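Re: [travel-list] Missed connection on one ticket, rebooked two days out

Replying to the list and not just to Josiane, as a few people wrote to me off-list with the same kind of question after the November thread.

Josiane Chevalier wrote:

> Hello all,
>
> I was booked on a single ticket with Omutis, three segments, with a
> change at Pons and another at Timaris. The first flight left Pons late
> and I missed the Timaris departure. The app rebooked me on its own to a
> flight two days later. I accepted it because I thought I had to, and
> the desk was closed by then anyway.
>
> I paid for a hotel and meals myself. The total came to 400, and I have
> receipts for nearly all of it. Omutis has offered me a voucher. My
> questions:
>
> Did I give anything up by pressing Accept in the app?
> Should I take the voucher or keep asking for the money?
> Is there anything I should have done at the airport that I can still
> fix now?
>
> One more thing. My bag went ahead without me and was sitting at the
> final airport the whole time. I had no change of clothes.
>
> Thanks,
> Josiane

Josiane,

I'll take these in a different order from yours.

First, the single ticket matters more than anything else in your message. If all three segments are under one booking reference, the airline agreed to get you to the last airport on it, and a missed connection caused by their late flight is theirs to sort out. If you had bought the last leg separately you would be in a much weaker position. Please check this before you write to them again. Look at the ticket number on your receipt, not only at the booking code. I've seen itineraries from agents that look like one trip on paper and are two tickets underneath. If there are two different ticket numbers, come back to the list, as most of what follows changes. 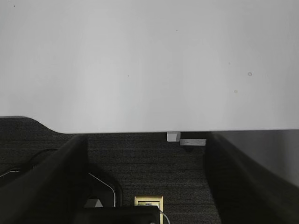
On pressing Accept: in most cases all you accepted was the new flight. It would be unusual for that button to cover your hotel and meals as well, but the wording on the screen counts. If you have a screenshot, read it again. If you don't, the confirmation email usually repeats the same text. Look for anything that says "in full settlement" or "no further claim." If you find a phrase like that, quote it exactly when you reply here and don't paraphrase it.

For other people reading, the automatic rebooking is only the first thing the system came up with. It looks for seats on the airline's own flights, and often it doesn't look at nearby airports or partner carriers. On my own last trip through Timaris I was given a flight for the next evening, and I was home by lunch the next day. I called the phone line while standing in the desk line, and the person on the phone found a routing with 2 stops that the app hadn't shown. It was an ugly routing, with a long wait in the middle of the night, but it was there. I had looked up the flight numbers before I called, and that saved a lot of time. Agents can be very good at finding a seat on a particular flight you name. They are less good at having ideas for you at 11 p.m.

You ask if you can fix that part now. No. You flew on the flight they gave you and that part is finished. I wouldn't spend a paragraph of your claim arguing that there was a better option unless you can show it was for sale that night.

Now the money. Whether the airline owes you a hotel depends on where the trip started, which rules apply there, and why the first flight was late. You didn't say why it was late. Did anyone announce a reason at Pons? Weather and a crew problem are treated very differently in many places, and airlines sometimes give one reason at the gate and another one by email six weeks later. Write to them and ask for the cause of the delay in writing. Ask it as a separate question, on its own line, so it can't get lost in the rest of the letter.

Send the expenses as a plain list. Date, what it was, amount, currency, and the number of the receipt that goes with it. Scan the receipts in the same order. I once sent in a claim as one long email with photos attached in whatever order my phone liked, and it came back with a request for three receipts that were already in there. The second time I sent a one-page list and a single PDF, and it was paid without a question.

You say you have receipts for nearly all of it. Claim the rest too, but put those items at the end and mark them as "no receipt, card statement attached" if you paid by card. If it was cash, I'd leave it out. A bus fare isn't worth slowing down the hotel.
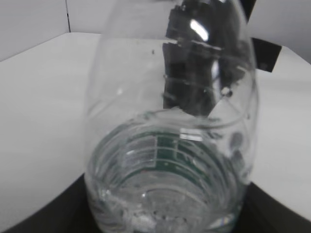 Leave out alcohol, and leave out anything that looks like a present for somebody. I'm not saying you have any of that, but it's the usual reason a meal receipt gets knocked down. Also, if the hotel bill shows a room upgrade or a movie, take those lines off yourself and claim the smaller figure.

The voucher. Don't use it, and don't click on anything in the email that came with it until you have read the terms. Here is what I would want to know:

Does it expire, and does the expiry date mean book by or fly by?
Can it be used for taxes and fees, or only for the fare?
Is it in your name only?
If the new ticket costs less than the voucher, do you lose the difference?
Does using it close the claim?

The last one is what you need to settle first. Some airlines send a voucher as a goodwill item on top of expenses, and in that case you may as well keep it. Others send it in place of expenses. The email often doesn't say which, so ask them. I would write something close to this:

"Thank you for the voucher offer. Please confirm whether it is in addition to reimbursement of my hotel and meal costs, listed on the attached page. If it is offered instead of reimbursement, I decline it and ask for payment to my bank account."

Keep it to that. I know it's tempting to tell them about the night you had, and you'd be right to be annoyed, but the person reading it has a form with boxes to fill.

If you fly Omutis a lot, a voucher for more than your costs could be worth taking. I took one once from a different carrier because I knew I'd be on the same route in the spring. If you don't have a trip in mind, take the cash, even if the number is lower.

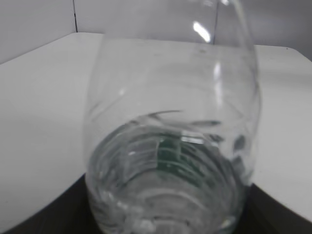 The bag. Did you report it as delayed? From your message it sounds as if you didn't, since you knew where it was. That's a common situation and a slightly awkward one. The bag was early and you were late, so some agents will say there was no baggage delay at all. I would put the clothes and toiletries on the same expense list as the hotel, under their own heading, and describe them as things you had to buy because of the overnight stay. Don't open a separate baggage claim unless they tell you to. Two open case numbers for one trip is a good way to have each office wait for the other. Check the time limits as well. They are short for baggage, much shorter than for the rest, so send this soon.

You should look at your travel insurance and at the card you used to buy the ticket. Many cards have trip delay cover that starts after a set number of hours, often 6 or 12, and it can pay for meals and a hotel no matter what caused the delay. The insurer will want a letter from the airline stating how long you were delayed. You can normally get this from the airline's website without talking to anyone. Get it now even if you don't plan to claim, as it can be harder to get later on. And don't claim the same hotel night from both places. If the airline pays part of it, tell the insurer and ask them for the remainder.

Somebody wrote to me asking about the claim companies that take a percentage. Poserside is the one mentioned in the email I got. I haven't used them and can't say whether they're good or bad. My only comment is that for a claim made up of a hotel bill and some dinners, I'd try by myself first. You can always hand it over later if the airline stops answering. Before signing, check whether their share comes out of the expenses as well as any compensation.

While I'm writing, on the miles question from the other thread. My missing segment did get credited in the end. The original routing would have been 1,146 miles for that leg, and they credited the original routing and not the one I flew. I had to ask for it. Josiane, if you collect miles with Omutis, look at your account and see what posted. If the flight you missed shows nothing, send them the original receipt and ask for "original routing credit." Those are the words that worked for me. Keep your boarding passes until it posts, including the one for the flight you never got on, if it was issued at Pons.

So, could you let us know these things when you have them: one ticket number or two, the reason for the delay, and the exact wording in the voucher email. I'm traveling on Saturday and will be slow to answer then, but others here know the Timaris side of things better than I do anyway.

If anyone has had a hotel bill paid by Omutis recently, please post how long it took and which form you used. There are two forms on their site and I'm not sure both of them go anywhere.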